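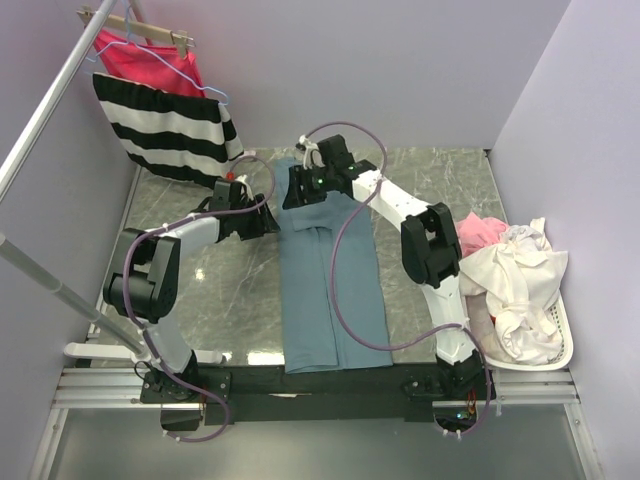
Trousers folded in half lengthwise, legs side by side

Do trouser presses do anything a flat fold doesn't?
Posted in Clothes and Laundry by rurkov_lane

I keep being told I need an Omico trouser press. A colleague swears by hers, the shop swears by it (well, they would) and the leaflet says it "restores the crease in 13 minutes". I fold mine along the crease, leg on leg, and lay them over a chair. They look all right to me. Is there any real difference, or am I being sold a hot cupboard? Mostly cotton, one wool pair for work.

skakum
For cotton, save your money. I had a press for about 3 years and the crease was gone by lunchtime whatever setting I used. An iron and a damp tea towel did more. I also don't believe the leaflet. Thirteen minutes for which cloth, and how creased to begin with? They never say.
Wool is different. Hang it by the hems overnight and the weight of the waistband pulls most of the wrinkles out, no electricity needed.

plainhem34
get the press, mine is great

ostrowski_mending
I'd want to know what "great" means there. I do alterations, and the usual trouble I see is double creases, where someone has put the trousers in slightly off the old line and baked in a second one. A press won't find the crease for you. Match the inside and outside leg seams first, smooth from the hem upwards, then fold or press as you like. If the seams won't line up the leg is probably twisted from the wash, and no gadget at any price will cure that.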